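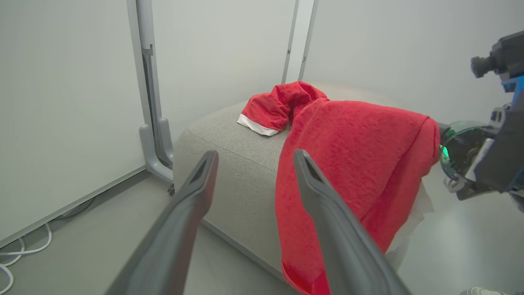

Fig. 1. Red garment over the gray ottoman, left gripper open.

Studari Equipment Planning Meeting
Minutes, 14 Dec 2021

Chair: Kamlesh Bajpai
Notes: Bonifacio Requena

1. Previous minutes
The November minutes were accepted with one correction. The quote from Tovisitz was for gripper fingers only and did not include mounting brackets.

2. Spending to date
Kamlesh reported that 386 dollars is left in the small parts line. The main equipment line has not been touched this quarter and stands at 3,000 dollars. Shipping on the last cable order was charged to small parts by mistake. Bonifacio will move it before the books close.

3. Gripper fingers
The laundry work puts more wear on the fingertips than the earlier work with boxes did. Fleece and other fuzzy fabrics need a firm pinch, and the tips are the part we replace most. Two suppliers were compared. Hutapea sells fingers in pairs and ships within a week. Tovisitz is cheaper per finger but has a minimum order of 11. Agreed to buy from Hutapea for now and look at Tovisitz again when the second station is approved.
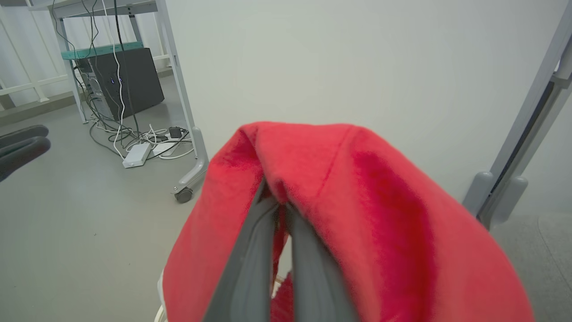

Fig. 2. Red fleece held between the two fingers.

4. Cables and power
Requests were received for longer connector cables for both arms, more cable clips, and a covered floor channel for the power leads. Clips and channel were approved out of small parts. The longer cables are on hold until someone measures the run from the wrist to the base with the arm fully extended. Bonifacio will do this and send the figure to Kamlesh.

5. Laundry items and furniture
The next round of work is moving clothes in and out of a basket on the floor next to upholstered seating.

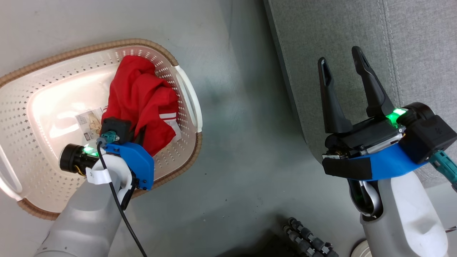
A second basket of a different shape should be bought so that the grasping work does not depend on one rim height. It was also agreed to add garments in other colors and weights, up to a limit of 60 dollars, bought secondhand where possible. No new furniture will be bought this year.

6. Second station
Plisomstead has offered a two-arm station on a lease, with service visits included. The other choice is to buy the arms outright and build the stand ourselves, which would take all of the main equipment line and part of next year's. Kamlesh favored the lease and asked for views before the paperwork goes in.

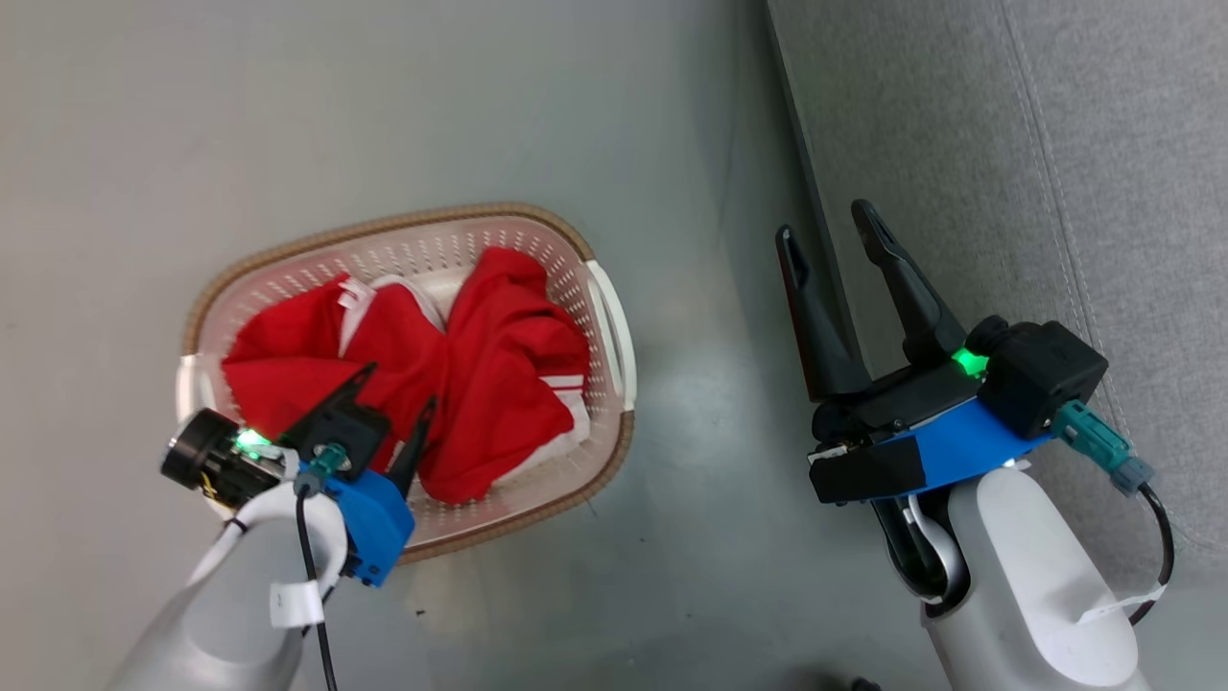
Bonifacio said he would not sign a lease until Plisomstead put the cost of replacement motors in writing, and he wanted to know who pays for return shipping at the end of the term. Kamlesh agreed to ask for both. The decision was put off to the next meeting.

7. Actions
Bonifacio: correct the shipping charge; order fingers from Hutapea; measure the cable run.
Kamlesh: write to Plisomstead about motors and return shipping; buy the basket and garments.

Next meeting to be set by email once Plisomstead replies.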